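Drowning prevention on the Cokside stretch: progress report to the Bepari fund
29/10/2023
Filed under: Water Safety, Grant Reports
14 shares | 3 comments

The fund asked for a plain account of what its money has done since March, so I will start with the part I trust least. The drop in reported incidents at the Cokside bathing steps looks good on a chart. I would not put much weight on it. The summer was cool, the river ran low for weeks, and fewer families came down to swim. Anyone who tells you that our signs did it is guessing.

What we can stand behind is smaller. Throw lines are now in place at the steps, at the Relemton footbridge and below the old mill. Each was checked monthly, except in the month when the checklist went missing and was done from memory. I have marked that month as not checked. 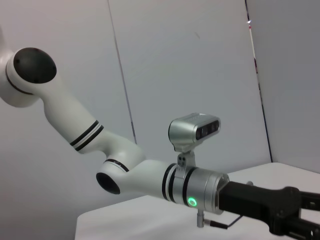
White jointed arm with black banding, above a white tabletop.

School sessions reached 276 children against a target of 400. The shortfall is mostly Bamance, where two schools agreed to dates and then dropped them at short notice. Chathurika Howlader ran nearly all of the sessions that did happen, and the teachers' forms are warm about her. I have read the forms and they are warm about everything. The question that matters is whether a ten-year-old will shout and throw something when a friend goes under, or jump in after them, and a feedback form will not tell us. We asked the children the same question again six weeks later in one school only. Most gave the right answer. A few still said they would swim out, and one of those was the strongest swimmer in the class, who is exactly the child I worry about.

The adult sessions went worse. Up to 1000 leaflets were handed out at the market and at the bus station, and I can find no sign that they brought anyone through the door. Attendance was mostly parents who already knew the river well. The fathers and uncles who take boys down to swim after work did not come. Asanka Paul thinks we should go to them at the steps in the evening with a rope and no slides. I was doubtful about this in the last report and I am less doubtful now, though he has tried it only twice and both were fine evenings.

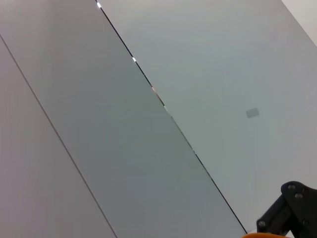 The rescue phone line is the item I would cut. It was sold to us as a faster way of reaching the boat crew, but callers still ring the ordinary emergency number first, as they should, and our line then gets a second call from somebody who has no new information. The crew lead was polite about it when I asked. We have kept paying for it because it was in the plan.

On spending, we are 2000 under budget, all of it from the canceled Bamance dates. I ask that this be moved to evening work at the steps and to replacing the throw line at the footbridge, which has been cut once and put back with a knot I don't like. I do not ask for more leaflets.

The depth markers are late. The supplier gave us one date, then another, and now gives us none. Swimmers at Cokside still judge the drop-off by the color of the water – a poor guide after rain – and last year's sandbar has shifted. Until the markers are in, I would rather the fund did not describe the stretch as "made safe" in its newsletter, as the draft I was sent does.
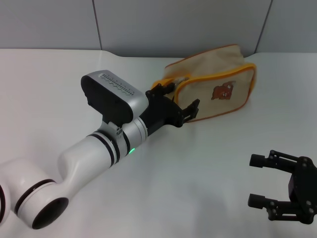 The arm reaching out over the white table, green light on.

For the next period we will repeat the six-week question in every school, log the evening visits with the weather beside them, and compare incidents with river level as well as with last year. If the figures then say the work made no difference, the next report will say so too.

Related
Throw lines: where they are and how to use one
Relemton footbridge repairs pushed back
Evening swimming at Cokside: what parents told us
Previous report to the Bepari fund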